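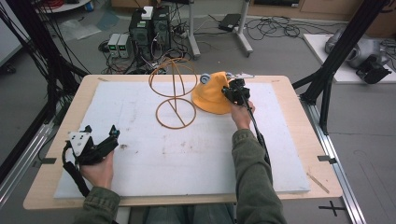 Week 5: Appetite, hunger and regular eating

Home Modules Handouts Reading list Contact

Module lead: Nigel Penrose. Seminars: Amber Greenwood, Grellbridge site, room 14.

Hunger and appetite are often used as if they meant the same thing. In this module, hunger is the body's need for food and appetite is the wish to eat. A patient recovering from a long illness may have one without the other.

Signals covered in the lecture:
- Stretch of the stomach wall, carried to the brain by the vagus nerve
- Ghrelin, which tends to rise before a usual mealtime
- Leptin, released by fat tissue, slower to change
- Habit, company, smell and the time of day

Note that ghrelin follows the clock as well as the last meal. People who move their lunch often feel hungry at the old time for several days.

Leptin is low in people who have lost a lot of weight. Giving leptin to people with common obesity has had little effect on weight, and we will come back to this in the October block.
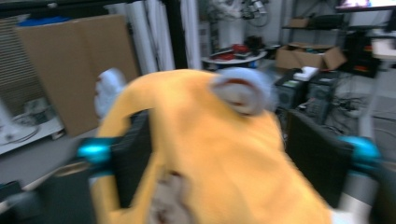
Seminar task

Read the Pliltton ward case (course pack, page 23). The patient eats roughly 15 minutes after each meal is served and leaves most of it. Work in pairs.

1. List which signals might be weak or missing.
2. Say what you would ask the patient before changing the meal plan.
3. Write a short note for the ward dietitian, half a page at most.

Bring the note on paper. Amber will collect them at the end.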